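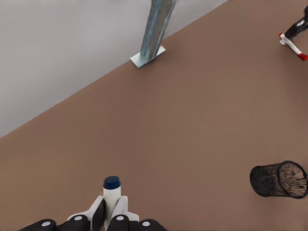
*Sim render, wrist view: white bottle with navy cap in the grip. Post and mesh wastebasket on the floor beyond.*

Replying to the budget question below, with the list trimmed.

> On 23 Apr 2026 the Rokby group wrote:
>
> We have to file equipment requests before the December freeze. The Brudero quote lists 2 grippers, a spare finger set and a year of support. Can we drop the second gripper and put the money toward simulation seats? Also, does anyone have a view on finger pads? Sirnmont wants $84 a pair and we don't know how many to plan for.

We went through the same exercise at Requena last cycle. Notes, in no particular order:

- Keep the second gripper. Lead time on ours was 30 working days, and a single unit means the cell is down for all of it if the first one goes back for repair.
- Drop the year of support if the quote lets you split it out. We paid for it and opened one ticket.
- Pads are a consumable. Budget them on the operating line, or the capital reviewers will send the form back.
- Simulation seats: ask for floating licenses. Ours came to $800 per seat and we bought too many.

On pads, the number depends on what you plan to hold. Our simulated tasks use small capped bottles, held upright with the fingers closing from both sides. The grasp is the same for each cap color, so one pad profile covers the set. 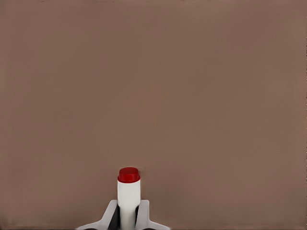
*Sim render, red-capped bottle between the fingers.*

Sim gives you reach and finger clearance before you commit to a finger length. It will not give you a pad wear rate, so don't let anyone derive a pad quantity from it. We ordered four pairs for the first year and left a line open for more.

One more item on the Brudero quote - check whether the mounting flange is included. Ours was listed as an option on the second page and we missed it, which cost us a separate purchase order.

I can send our request form with the prices removed. Reply off list.

Requena cell planning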